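Tullura Forums > Home & Laundry > Folding and Storage
Leave the belt in your jeans when you fold them?
February 2024 | 3,634 views

tririk8
My wife and I don't agree on this. I fold my jeans with the belt still in the loops. Legs together, flat on the table, smooth them out, then fold up from the bottom. She says the belt has to come out every time. I wear the same belt with the same pair, so taking it out is an extra step for me. How do the rest of you do it?

Veres
Take it out. The buckle makes a lump and the stack leans. I have a shelf with eight pairs on it and one belt in the middle ruins the whole thing.

porchlight_dan
I leave it in. I've done it that way for years and the shelf is fine. Put the buckle pair on top.

Zsófia Juhász
Depends on the belt. A thin one is no problem. A thick leather one will take a crease if you fold the jeans in half lengthwise, and it stays there. I had a good belt crack right at the fold after one winter in a drawer.

tririk8
Mine is brown leather, not very thick. I don't fold it sharp, more of a soft bend.

Zsófia Juhász
A soft bend is better. I'd still hang it up.

Veres
Also, dye. Dark denim rubs off on light leather. And the reverse if the belt has been polished.

porchlight_dan
That's new denim. His are probably washed out by now.

tririk8
Very washed out. The knees went years ago.

mapleroad
Can I ask where you all do your folding? I used to do it on the bed and the legs never lined up. I moved to the kitchen table and it got a lot easier. The trouble is that the table is always full of other stuff.

Zsófia Juhász
Push everything to the back and leave it. You only need the front half for a pair of pants.

Veres
Or clear the table first. I knocked a full glass over a clean pile in October and had to run the load again.

mapleroad
I keep a water bottle with a lid for that reason.

porchlight_dan
For anyone who leaves the belt in, unbuckle it and lay the ends flat before the first fold. Waistband toward you, legs pointing away. Bring one leg over the other, then hem to waist. The buckle should end up on the outside where it won't press into the fabric.

Veres
Or take the belt out and skip all that.

tririk8
I'll try it both ways this week. She gets to judge the shelf.
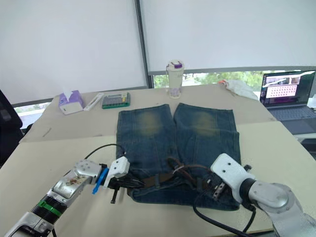 Thread length: 2 min read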